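Summer League, Sore Knees, and a Very Loud Gym

13 July 2019

I told myself I would write this up the same night, and of course I didn't, so forgive me if a few of the details have gone soft. We lost to Prata by two points. Two! I've been playing in this women's summer league for 5 years now and I still can't sleep after a close one.

We came out flat, if I'm being fair. Prata likes to run, and we spent most of the first half jogging back on defense and pointing at each other. Kenza Abdel Rahman kept us in it more or less by herself - she has this slow little hook shot that looks like it's going to land in the bleachers and then drops straight through. She hit four of them before halftime and I think I yelled louder each time.

The second half was a different game altogether. Olga Godinho switched us to a zone (she coaches, plays, and fills the water jugs, bless her) and Prata had to start shooting from way outside. We crept back, a basket here and a free throw there, until we were up one with under a minute to go. Then I got caught behind a screen, and their point guard, Aurora Antunes, went right past me for a layup and got fouled on top of it. She made the free throw. I'd love to say I was pushed, but I was tired and my feet were slow.

We did get a last look. Kenza passed out of a double team to me in the corner, where I have been practicing all spring, and it went in and out. I can still hear the rim.

Anyway, everybody was kind about it, and a bunch of us went for tacos afterward and stayed far too long. Aurora came along too and bought the chips, so I suppose I forgive her.
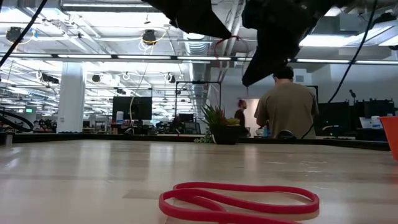

We play Prata again in August, and Olga wants us running more before then, so I've promised to do laps with her in the mornings before work. My knees have opinions about that already. If you're free that evening, come and sit on our side - the bleachers are hard, so bring a cushion, and bring your loudest voice too.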